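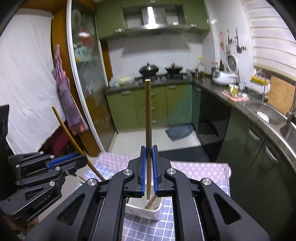 ## 3. Handling and Return of Unpaired Chopsticks

The storage stage of the household routine begins once the chopsticks are dry and ends when the last of them stands in its holder. Section 2 dealt with washing and drying. This section covers the storage stage and is restricted to households that keep chopsticks upright in an open container. Drawer storage raises different problems, mainly of tangling and of mixing with other flatware, and is left to the companion report by Cordeiro.

We recorded 200 storage episodes in 16 households in Morkenby. An episode was counted from the moment the first chopstick left the drying place, tray or table to the moment the holder was back where the household normally kept it. Episodes that were interrupted by a meal or by a second person taking chopsticks out again were retained and marked. Children's training chopsticks, joined pairs and metal chopsticks were excluded at the point of coding, although many of the households owned some of them.

### 3.1 Stock and mixing

Every household in the sample held a mixed stock. Most had begun with one matched set, lost members of it over time and filled the gap with another. The two retail sets met most often were the Gokari set, which is uniform in color with a plain shaft, and the Bùi set, in which each pair carries its own cut pattern near the thick end. Loose chopsticks from restaurants and gifts made up the remainder. Households differed widely in how they described this mixture. Several called their chopsticks "a set" even where fewer than half of the members had a mate.

For coding purposes a *pair* is two chopsticks with the same length, the same shaft section and the same surface treatment. Color was recorded separately. Wooden chopsticks from one set darken at different rates with use and with exposure to dishwater, so a strict color criterion would have split pairs that the households themselves regarded as whole. A *near pair* meets the length criterion but fails one of the others. A *single* has no partner in the stock.

The definition of a near pair was revised after the first round of coding. The original version allowed a small difference in length, and the two coders applied it unevenly. When one end is tapered and slightly worn, the length difference depends on which ends are brought level, and the coders had been leveling different ends. The revised definition compares length with the thick ends leveled on a flat surface. All episodes coded before the change were coded again.

### 3.2 Layout before storage

In most episodes the chopsticks passed through an intermediate layout on a flat surface before they reached the holder. We distinguish a *spread* layout, in which the chopsticks lie apart or in small groups with the shafts fully visible, from a *heap* layout, in which shafts cross and cover one another. A spread layout was treated as directional when the shafts shared a general orientation, with small angular differences between groups ignored.

The surface itself was usually the dining table, with its cloth left on. Cloth has two effects worth noting. It stops round shafts from rolling, which makes a spread layout stable without any edge or tray, and it reduces the noise of the operation, a point raised by participants who stored chopsticks late in the evening. Oilcloth and bare tabletops lacked the first effect. On these surfaces participants tended to place chopsticks against a plate rim or a wall, or to skip the layout altogether and move them directly from the drying place into the holder.
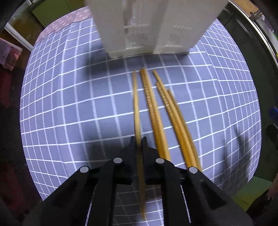
Pairing during a spread layout depends on features that can be read from above without turning the shaft. Of these, surface treatment was named more often than any other in the follow-up interviews, but it is available only where the treated side faces up or where the treatment runs all the way around. The difficulty is illustrated by Figure 2, where six wooden chopsticks share a general direction on a checked cloth. The two lying pressed side by side would be taken for a pair on position alone, yet one has a band of small marks along its upper half and the other presents a smoother, lighter face. In the cluster to their right, one chopstick shows carved grooves and another is a darker brown. Whether the smooth face belongs to an untreated chopstick or to the plain side of a treated one cannot be settled without rotating it. We therefore coded surface treatment from the layout only when both members of a candidate pair showed it, and otherwise marked the value as unresolved.

Unresolved values were common in stocks containing Bùi chopsticks and rare in those consisting mainly of Gokari chopsticks. The reason lies in the products. The Bùi pattern covers part of the circumference, so that a chopstick at rest may show all, some or none of it. The Gokari shaft gives no such cue from any side, and participants sorting these chopsticks relied on length and on wear at the tip. It should be added that participants with plain stocks seldom attempted to pair at all. When asked, they said that any two would do.

### 3.3 Holder and insertion

Holders were grouped by the number of compartments, by wall type (solid, slotted or mesh) and by depth relative to the longest chopstick in the stock. The two-compartment plastic holder was the most frequent type. Participants used the second compartment in different ways: for spoons, for cooking chopsticks, for singles, or as simple overflow. Few households kept the same allocation throughout the recording period, and in several of them the members disagreed on what the allocation was.

Insertion was coded for orientation (thick end up or tip up), for the number of chopsticks moved together and for the compartment entered. Tip-up insertion exposes the eating end to the air and was preferred by participants who stored chopsticks soon after washing. Thick-end-up insertion keeps the eating end from being touched when a chopstick is taken out. Both practices were defended on hygienic grounds. We make no recommendation between them, except to note that in a slotted holder with an open base the tips of narrow chopsticks may pass through the slots and rest on the surface underneath.

A chopstick taken up near its middle is easy to tilt but has to be lowered a considerable distance into a deep holder, and participants often released it part of the way down. One taken up near the top end can be guided to the base, at the cost of more swing at the lower end while it is being carried. Swing mattered chiefly for crowded compartments, where the descending end met the chopsticks already standing there. A leaning group leaves its free space on the side away from the lean, and the easiest entry is from that side. Participants seemed to use this space without comment. In the interviews only Kamonchanok Tanasarn, who also coded part of the material, described it as a deliberate choice.

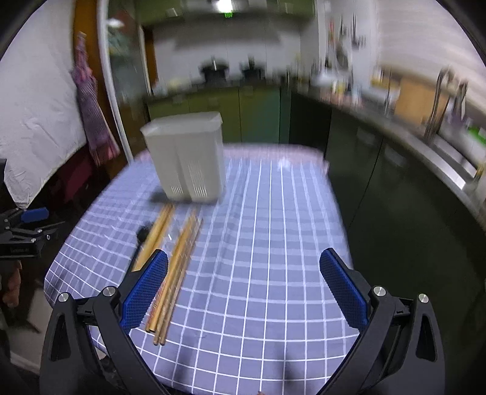

Light holders introduce a further complication. An empty or nearly empty plastic holder has little mass, and contact between a chopstick and the rim can shift or tip it. The effect decreases as the compartment fills and the chopsticks lower the combined center of mass. Participants responded by placing the first few chopsticks individually, or by laying the holder on its side, sliding a bundle in and then standing it up. The second method is quick, but it leaves the orientation of the chopsticks as it was in the bundle and so carries any reversed member into storage uncorrected.

The Trukska holder, which has a weighted base, was present in 3 of the households. Its users did not lay it on its side, and single insertion was correspondingly more common among them. With so few households we cannot separate the effect of the base from that of personal habit. The holder also has narrower compartments than most others in the sample, and this alone would favor single insertion.

### 3.4 Reversals and recovery

A reversal is a chopstick stored in the opposite orientation to the majority of its compartment. Reversals arose mostly during layout, when chopsticks from different parts of a drying tray were brought together, and only occasionally during insertion. They were corrected if noticed before the bundle was lifted. After insertion, correction required one chopstick to be drawn out from among others, and participants usually left it in place.

Table 2 lists the transitions between layout and insertion for each household. The directional spread followed by single insertion gave the fewest reversals. The heap followed by bundle insertion gave the most, and it was also the sequence used when participants reported being short of time. Intermediate sequences are harder to rank. In particular, the directional spread followed by bundle insertion includes two behaviors that our scheme does not separate: gathering the chopsticks along their length with the ends tapped level, and gathering them as they lie. The first involves a visual check of the ends that the second omits. A revised scheme should code the tap as an event in its own right.

Dropped chopsticks were treated separately. A chopstick that reached the floor was in nearly all cases set aside for washing and left the episode, which can turn its partner into a temporary single. Such partners were stored with the rest in most episodes. In one household they were held back on the table until the dropped chopstick had been washed and dried, and the episode was then coded as two.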